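What I packed for the Remville walk, and what I'd leave out

1 May 2024

I got back from the Remville to Nilar walk in the last week of April and have had a few emails asking about gear, so I'm putting it all in one post. It took me four days. The signs say five, but the third day in the guidebook is short and I joined it to the second.

The pack weighed 11 kilos when I set off, with food and two litres of water. That was too heavy. A fair bit of it never came out of the bag.

First, water. There are tanks at the Garcia hut and at the old railway siding, and both had plenty in them. The creek marked on the map between the two was dry, and from the look of the bed it had been dry a while. Carry three litres out of Garcia if it's warm. I carried two and was rationing it by lunch.

Food was porridge, wraps, hard cheese, salami and the dehydrated curry I make at home. I do it in the oven on the lowest setting with the door propped open with a wooden spoon. It takes most of a day and the kitchen smells of cumin until the weekend. It rehydrates better if you cut the carrot small. I also took a bag of dried apricots and was sick of them by the second night.

Clothes are where I always go wrong. I lay everything out on the bed the night before, take out a third of it, and then put half of that back in the morning. This time I had two thermal tops, two pairs of walking trousers, a fleece, a rain jacket, a puffer and four pairs of socks. I wore one pair of trousers the whole way. The second thermal was good to sleep in, so it stays. The puffer and the fleece together were too much for April at that height, and next time it'll be the fleece only.

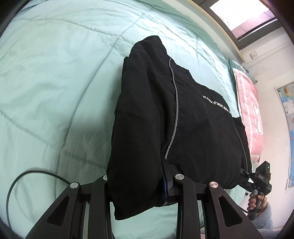 Issa Obeidat wrote to say I was mad to think of leaving the puffer, as he did the same track a couple of years back and had frost on the inside of his tent at the siding. He also reckons the fleece is the thing to drop, being bulkier and no use in wind. Fair enough. I was in the hut both cold nights and might have felt differently under nylon. If you're camping the whole way, listen to him.

The track itself is in decent nick. The climb out of Remville is 234 metres and all of it comes in the first hour, on a fire trail with loose gravel. I went up it slowly. After that it's mostly level through stringybark until you drop down to the hut. The second day follows the old rail line, so the grade is easy but it's hard underfoot, and my heels were sore by the siding. There's a detour around the bridge at Asard that adds 40 minutes. It's marked with orange tape and you can't miss it.

Huts are 30 dollars a night and you book online. Garcia sleeps eight on platforms, and there were three of us. Bring your own mat. The toilet was clean and had paper, but I wouldn't count on the paper.

Phone reception comes and goes. I had two bars at the top of the first climb and nothing again until the last afternoon. I carried the beacon and didn't need it.

Things I was glad of: the poles on the last descent, a second lighter, strapping tape, and the cheap foam square I sit on at lunch.

Things that stayed in the bag: the camp shoes, a paperback, the spare trousers, the big torch. I'd take a smaller gas canister as well. Mine came home more than half full.

The bus back from Nilar leaves at ten past two from outside the bakery, and the driver only takes cash. The bakery shuts at one, so get your pie first and wait in the park over the road. There's a tap there for washing your boots.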